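斯蒂劳(Stillau)船舶技术咨询 招聘:涂层与腐蚀检验工程师(驻厂及随船)

发布时间:2020年12月

先说清楚这个职位不是什么,免得浪费彼此的时间。这里不做销售,也不写那种每页都有“全生命周期解决方案”字样的小册子。如果您过去五年的主要产出是幻灯片,请把这一页关掉。

我们要找的人,得愿意趴进压载舱里,拿着手电筒和测厚仪,看完一个舱再看下一个,出来以后把看到的东西写成船东不爱听、但能拿去用的报告。行业里对“十五年免维护”一类的说法听得太多了,我们的客户也听得太多了。他们付钱请我们,是想知道那层漆到底还剩多少,焊缝边上那圈锈是表面的还是已经往里走了。

一、公司的情况

斯蒂劳做船舶涂层、腐蚀评估和坞修监理,办公室设在库德姆斯特德(Kudemstead),另在特维尔(Tevville)的修船码头边上租了一层楼,放样板、仪器和几台永远在校准的设备。规模不大,所以每个人手里都不止一件事。您入职后会归检验组,检验组现在有3个人,您是第四个。

公司档案里有492份坞修检验报告,最早的是手写的,字迹难认,但有几份比现在某些软件自动生成的报告有用得多。新人头两周的任务就是读这些报告,挑里面的毛病。挑不出毛病的,我们会担心。

二、具体做什么

新造船:审核涂装规格书,参加开工前的涂装会议,现场检查钢材二次表面处理、盐分、粗糙度、环境条件和各道漆的干膜厚度。船厂的进度表和您的判断会冲突,几乎每条船都会。露点不合适就是不合适,厂长打电话来也不合适。

营运船:压载舱、货舱、空舱及外板的状况检查,按公认的良好、一般、较差三级评定,附照片和位置图。请注意“一般”这个词,在我们看来它被用得太滥。一个舱里边缘和焊缝已经大面积破坏,还写“一般”,只因为写“较差”会引来每年一次的检查,这种报告不要署我们的名字。

坞修:协助船东编制修理清单中的涂装部分,核对船厂报价里的面积。面积这件事值得单独说。我们复核过的一条散货船,报价中外板喷砂面积比图纸算出来的多了3,000平方米,对方解释为“惯例余量”。至今没有人告诉我们这个惯例写在哪里。

失效分析:漆膜起泡、脱落、提前锈蚀之后的取样和原因调查。各方都会有自己的专家,油漆厂的专家通常认为是施工问题,船厂的专家通常认为是油漆问题。您的工作是看样品。

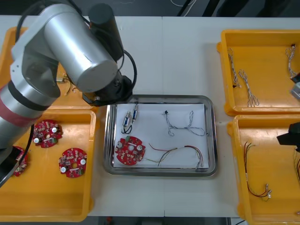
实验与样板工作占全年时间的两成左右,主要集中在特维尔。内容包括拉开法附着力试验、截面显微观察、阴极剥离试验片的评定,以及加速老化样板的定期读数。我们对加速老化试验的态度是:要做,但别太信。盐雾箱里的一块平板没有角焊缝,没有排水不畅的死角,也没有谁在它上面拖过锚链。拿箱子里的小时数去换算海上的年数,这种算法我们不接受,也不会让您写进报告。

三、关于软件和自动化的几句话

近两年来应聘的人,十个里有七八个会主动提到图像识别、无人机进舱、自动评级。我们不反对,也试过。11月我们在同一条船上把自动评级和人工检查并排做了一遍,共143个检查点。自动评级在大面积平板上与人工结果相差不多,到了加强筋背面、人孔边缘和吸口附近,差得就离谱了。偏偏舱室的腐蚀大多从这些地方开始。

所以如果您打算在面试时告诉我们,这门手艺很快就不需要人了,请带数据来。没有数据,带一份您亲自写过的舱室检查报告也行。

熟悉某种编程语言会有帮助,会整理测厚数据更有帮助。能看出一张测厚表里哪几个读数根本是在办公室里填的,最有帮助。

四、我们要求的条件

船舶与海洋工程、材料、化学或相近专业毕业。专业不对口但在船厂涂装车间或船上干过多年的,同样可以投,而且我们会认真看。

持有国际认可的涂装检查员资格,中级及以上。证书是门槛,说明不了多少问题。我们见过证书齐全却不会用湿膜梳的人,所以面试里有实操。

至少四年现场经验,其中要有营运船舱室检查的经历。只做过新造船的,请在信里说明您准备怎么补这一块。

能看懂结构图,知道肋位怎么数,能在没有信号的双层底里说清楚自己在哪里。

持有有效的密闭空间进入培训证明和健康证明。恐高、怕黑、怕窄都不丢人,但不适合这份工作。

中文和英文均能独立写报告。英文不要求漂亮,要求对方律师读了找不到歧义。

五、我们能给的条件

薪资按经验商定,面试第一轮就谈数字,不会拖到最后。出海和驻厂另有津贴,按天计。每年出差时间较长,旺季连着几周不回家是常事,招聘广告里常见的“偶尔出差”在我们这里不成立。

个人防护用品由公司配,自己挑尺码。检验仪器一人一套,校准费用公司出。继续培训的费用可以报销,前提是您能说明这门课教了什么。有些课程收费不低,内容是把厂家的产品说明书念一遍,这种不报。

没有台球桌,没有团建。库德姆斯特德的办公室暖气一般,特维尔那边好一些。

疫情期间登船检查的安排变化很多,隔离时间算工作时间,工资照发。各港口的规定以出发前最后一次确认为准,因此推迟或取消的行程由公司承担损失。远程检查我们也在做,对方船员拿着手机进舱,我们在屏幕这边看。效果怎样,请您来了以后自己评价。

六、常被问到的

问得最多的是能不能只做实验室的工作,不下舱。不能。没有下过舱的人评样板,容易把样板当成船。

也有人问能不能兼做油漆厂的技术服务。不能。利益冲突不靠一张声明就能消掉,我们签合同时会写明。

还有人问晋升路径。检验组往上是项目负责人,再往上是技术主管。人少,位置也少,空出来才有。谁跟您画一张五年升三级的图,那张图多半是人事部门画的,我们没有人事部门。

关于新产品评估:最近找上门来要求“独立验证”的厂家不少,硅酮防污漆、石墨烯底漆、自修复涂层都有。赫加蒂(Hegarty)项目就是这类工作,为期两年,比较几种压载舱涂层在模拟舱段中的表现,由船东出资,厂家无权在发表前修改结论。新同事会参与该项目的第二阶段。第一阶段的中期结果谈不上振奋人心,几种材料之间的差别比宣传册上的小,表面处理带来的差别比材料之间的大。做过这行的人大概不会惊讶。 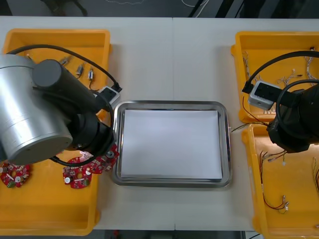
迪马斯·苏马普乌(Dimas Sumampouw)读完本广告初稿后提了意见:写得太凶,会把好人也吓跑。他认为应该补一句,下舱虽然苦,可是一条船进坞五年后再见到,自己当年坚持返工的那几道焊缝还完好,这种时候也是有的。另外他说,四年经验的要求不必卡死,他自己入行第三年时已经能独立带舱检,倒是有些干了十几年的人,一直在抄上一份报告。

意见收下了。经验年限改为“原则上四年”,其余不改。

七、怎样申请

请发送以下材料:简历,不超过两页;一份您本人执笔的检查报告,船名和船东信息请遮盖,照片保留;一封短信,说说您在职业中判断失误的一次经历,以及后来是怎么发现的。最后这项不是走形式。写“我过于追求完美”的,我们不会回复。

报告如果由多人合写,请标明哪几节是您写的。我们会就这些章节提问,问得比较细,包括测点为什么选在那里。

初选后安排一次视频谈话,时长一个小时以内。通过者到特维尔参加半天实操:给您一块处理过的钢板和一套仪器,请您给出判断并写一页纸的记录。钢板上有几处问题我们知道,也可能有我们不知道的,找出来算您的。往返路费由公司承担,录不录用都一样。若届时无法出行,实操顺延,不以视频代替。

所有申请都会得到答复,未录用者如果愿意听,我们会说明原因。猎头请勿来信。代写的求职信我们一般看得出来,看不出来的,到实操那天也就知道了。

材料请寄斯蒂劳库德姆斯特德办公室检验组收,或使用本站“联系我们”页面上传,标题注明“涂层检验”。职位招满为止,不设截止日期。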